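Home | About | Meetings | Tool Library | Contact

Skondstead Residents' Association
Minutes of the April meeting

The meeting was opened at 7 in the evening in the hall on Sorker Lane. Present were 11 members. The minutes of the previous meeting were read and accepted with one correction: the drain in question is at the north gate and not at the south gate.

1. Garden water
The water company has informed us that the supply to the garden plots will be closed for repair during one morning. The exact morning is still not known to us. Plot holders are asked to fill their barrels in advance. It was asked if the association can pay for a second tap near the Türkmen bakery. The meeting agreed to request a price first.

2. Hall roof
Two offers were received. The offer of Skavance is 3,000 and includes the gutters. The other offer is lower, but it does not include taking away the old tiles. After a long discussion the Skavance offer was accepted with 10 votes for and one against. The member who voted against wished it to be written that the roof should wait until autumn.

3. Tool library
The list of tools was read. Several items are overdue, among them the long ladder. Members are reminded that small hand tools may be kept for two weeks and must be brought back to the hall, not left at a neighbor's door. It was proposed to buy new labels, and 60 was approved for this.

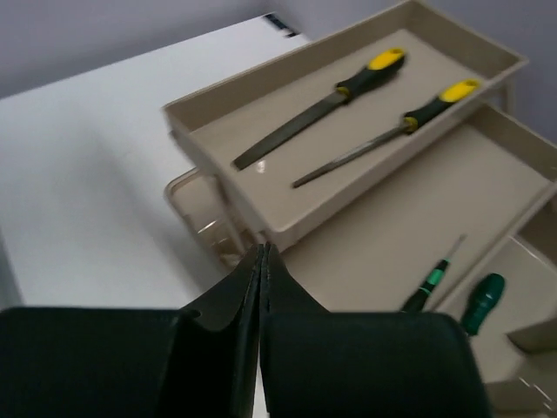 Two files in the upper tray of the beige toolbox.

4. Summer table
The street table will be held again if the permission arrives in time. Last year there was too much bread and too few chairs. Members with folding chairs are kindly asked to write their house number under the seat.

5. Other matters
The lamp beside the bicycle stand is again broken. A letter will be sent. The question of the hedge was moved to the next meeting.

The meeting was closed at 8:40.

Recent items
Minutes of the March meeting
Rules for borrowing tools
Garden plots: waiting list

Contact the association | © Skondstead Residents' Association | Back to top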